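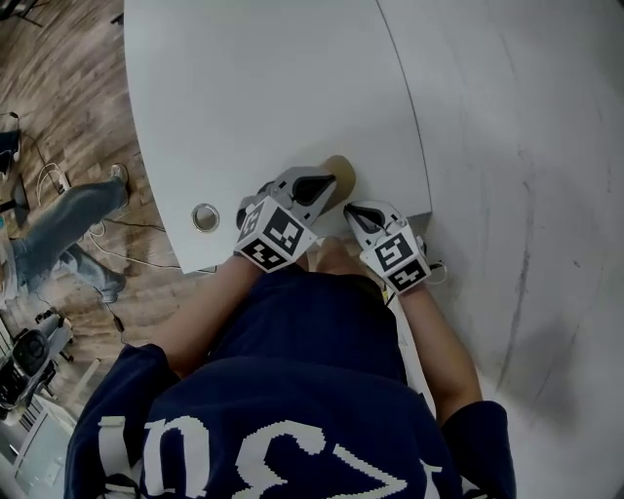
Is the Sarach 401 laser level worth buying for a small building firm?
For indoor work I'd say it's well worth the money, though if most of your jobs are outdoors in bright sun you may want something stronger.

Last updated: Sunday, September 13, 2009

I've been setting out walls since 1982, mostly with a spirit level and a bit of string, so it took me a good while to come round to lasers at all. Greklow had the Sarach on the shelf and I went home with one, and I've grown very fond of it (my knees have too!). 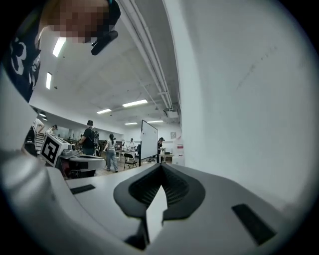
Posted in May by M. Garside, site manager

We've had it on a run of kitchens in Clillville and then a long suspended ceiling, 19 rooms in all, and the line stayed crisp right into the corners. It settles itself in a few seconds, and the bracket clips on to metal track without any fuss. The carry case is a bit mean, mind you, and I do wish they'd put a proper catch on it instead of that fiddly little zip.

Batteries are the other grumble. I got 40 hours from the first set, which is fair enough, but the warning light is so dim that I missed it twice and had to walk back to the van. 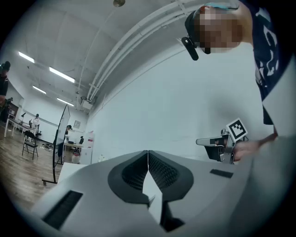

Leaning in, with the headset on.

I'd buy another one tomorrow, and I'd pick up the longer pole while I was at it, as the short one won't reach a decent Victorian ceiling.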